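December 9, 2018, Griltport, bench notes

Long day so I'll keep this short (I won't). Skando wants a decision in January on whether the arm takes over sorting and clearing on the returns line, and Rongrong Lei and I are the ones who have to say what that does to everybody's shift. So I sat at the bench with my tea and watched it go at the mixed props.

Score so far is 481 tries on the log. Rongrong does the resets now, and she reckons it's easier on her wrists than the old line but way more boring! She used to chat with the Radebe drivers all morning. Now she's listening for the arm to stop. I hadn't thought of that as a cost and it's going in the write-up.

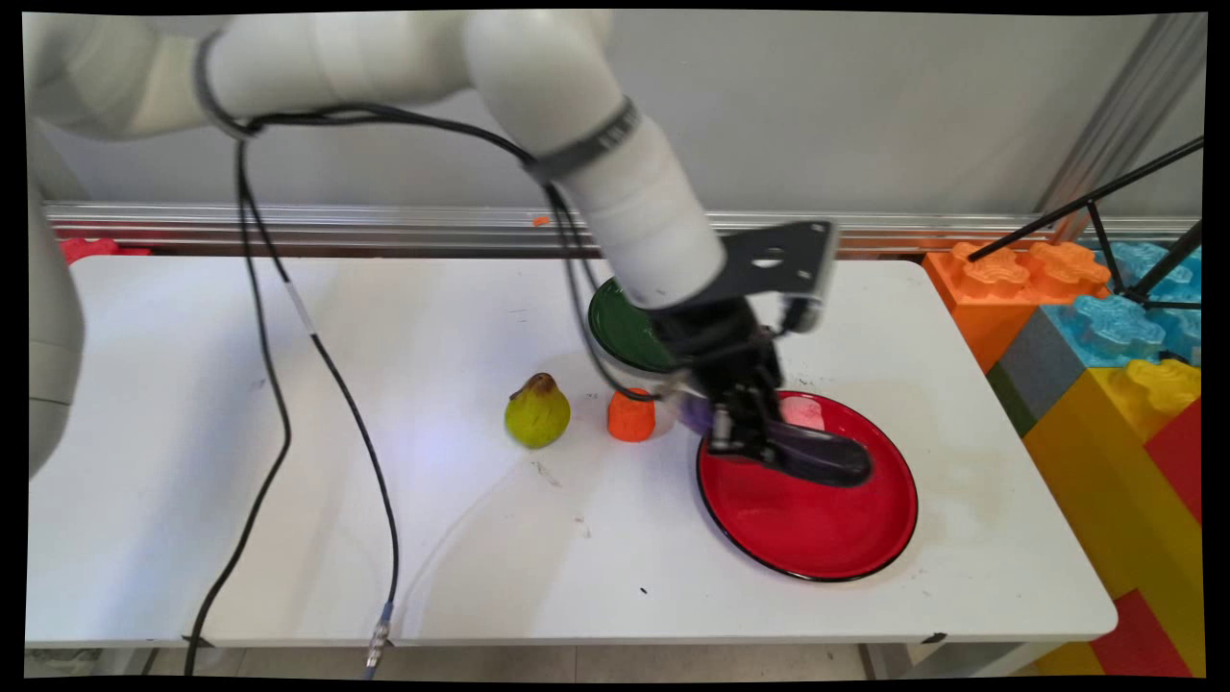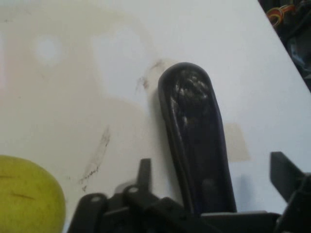 Gripper at the white table: over the red plate (first), at the dark soft piece (second).

Soft stuff still worries me more than plates. A person just scrunches it and moves on, while we've spent 11 settings sheets on grip force and I'm still fiddling. Need to ask Etia if they'll sell us spare finger pads in twos, not by the carton.

Other things. The tabletop needs a proper scrub, it's all scuffs and marks. Cables want tying up before someone hooks one with a sleeve.

Shift talk: the crew's favourite idea is rotating through resets every 2 hours so no one gets stuck there, and I'm all for it. They also want a say in the stop rules, fair enough. What they don't want is to be called "operators" (I quite like it, but I got outvoted).

Tomorrow: next 300 tries, same colour props, Rongrong on the log and me on resets for a change.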